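Venue: Kamata Hall, ground floor
Installation: *Vororby*, seated and standing virtual reality, 11 stations
Inspection: before opening to visitors, Friday
Inspected by: Konrad Pichler

Items are marked **S** (satisfactory), **A** (action required) or **N** (not applicable on this visit). Comments are to be read together with the mark. An item marked A must be cleared before the station concerned is opened.

## 1. Floor and play boundaries

- [x] **1.1 Boundary mats fixed flat at every standing station — S**
 Tape has been renewed since the last inspection. The corner of the mat at station 4 should be watched over the weekend.
- [x] **1.2 Clear distance between neighboring play areas — S**
 Measured with both arms extended and controllers in hand. Stations 6 and 7 meet the minimum but leave little to spare.
- [ ] **1.3 Software boundary matches the mat — A**
 At station 9 the boundary shown in the headset reaches past the mat on the wall side. It is to be redrawn and saved under the Kamata profile. The profile from the previous venue is still on the machine and should be deleted.
- [x] **1.4 Swivel chairs lock and do not tip — S**

## 2. Headsets and cables

- [x] **2.1 Face cushions intact, no splits or exposed foam — S**
- [ ] **2.2 Overhead cable pulleys run freely — A**
 The pulley at station 2 catches when the visitor turns to the left. During the airlock chapter most visitors turn left quickly. The station stays closed until the pulley is replaced.
- [x] **2.3 Battery packs free of swelling or heat damage — S**
 One spare pack was withdrawn and labeled.
- [x] **2.4 Cleaning wipes and disposable masks at each station — S**
 Stock in the cupboard stands at 500 masks. Reorder in March at the latest.
- [x] **2.5 Volume limit set and locked — S**
 The limit was checked against the decompression sequence, the loudest passage in the current build.

## 3. Content and visitor comfort

- [x] **3.1 Age notice displayed at the entrance — S**
 The notice gives 13 as the lowest admitted age. Lettering is legible from the queue.
- [ ] **3.2 Flashing light warning — A**
 The warning is displayed in the hall but is missing from the opening menu. Rurkitz, as developer, has been asked to restore it. Attendants are to give the warning aloud to every visitor in the meantime.
- [x] **3.3 Pause and exit can be reached without assistance — S**
 Tested in all chapters, including the long descent to the surface of Jillia, where the exit prompt previously failed to appear.
- [x] **3.4 Session length — S**
 The full version runs 37 minutes. A break is now offered at the end of the second chapter, and attendants reported that few visitors decline it.
- [ ] **3.5 Motion comfort setting on by default — A**
 On at all stations except 5 and 10. Both are to be reset each morning until the default is corrected in the software.

## 4. Exits, lighting and public areas

- [x] **4.1 Exit signs visible when hall lights are dimmed — S**
- [x] **4.2 House lights can be raised from the attendant desk — S**
 The switch is unlabeled. A label is recommended but is not a condition of opening.
- [x] **4.3 Queue barrier leaves the side door clear — S**
- [x] **4.4 Snack items kept away from headsets and controllers — S**
 Visitors should be asked to finish eating before they are fitted.
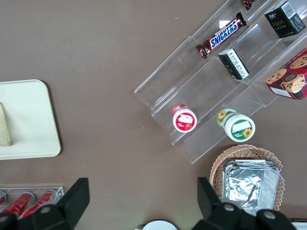
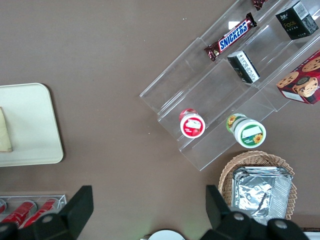
- [x] **4.5 First aid kit complete and in its marked place — S**
- [ ] **4.6 Seating for recovery after a session — A**
 Two of the chairs had been moved to the ticket desk. They are to be returned and kept beside the exit.

## 5. Result

The installation may open with station 2 closed and station 9 held until item 1.3 is cleared. Items 3.2 and 3.5 are accepted for the opening period on the interim measures stated. Item 4.6 is to be cleared before doors open.

Signed: K. Pichler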